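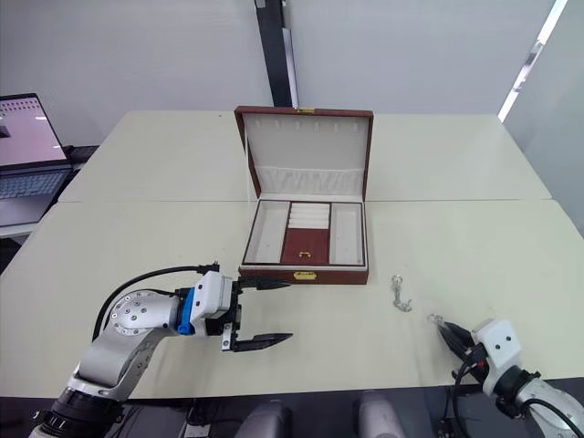
Jewelry box, open, with chain beside it

Linow Science Viewing Club: Minutes of the September meeting

Present: Murali Ramasamy (chair), Wayne Wragg (minutes), and members. The meeting was opened at 7:30 p.m.

1. Last minutes
The minutes were read and accepted with one correction. The episode on Saturn's rings was shown in the Prakstead hall, not in the library.

2. Autumn program 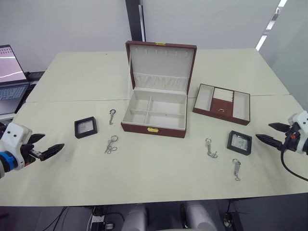 Murali presented the plan for the autumn documentaries. He wishes to begin with the series on comets and to show one episode at each evening, followed by a talk. For the talk on how the planets were sorted into groups, he proposed to use a jewelry box with four compartments and a tray that lifts out, the inner planets in the box and the outer ones in the tray. The members agreed to try it.

3. Screening license
Wayne reported that the license is renewed and costs 482 for the season. It covers up to 82 viewers for each showing. The balance of the club is now 2,425.

4. Talk on Illetov 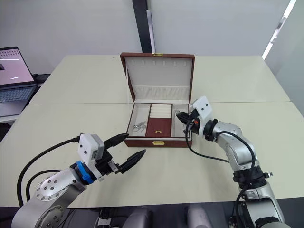 The speaker for the evening on the Illetov meteorite asked how long she may speak. It was decided 37 minutes, with questions after. She wants to pass small samples through the audience, and Murali asked that they travel in something with padded rows, like the ring rolls in a jewelry box, so that they do not knock together. Wayne will write to her.
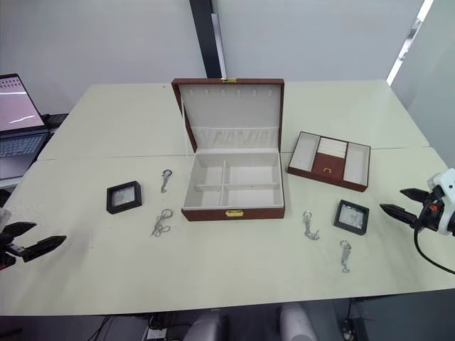
5. Projector
The Joseph projector shows a green line on the left side. Wayne will ask for a price of repair before the next meeting.

6. Other matters
One member asked for subtitles at all showings. Agreed.

The meeting was closed at 9:10 p.m.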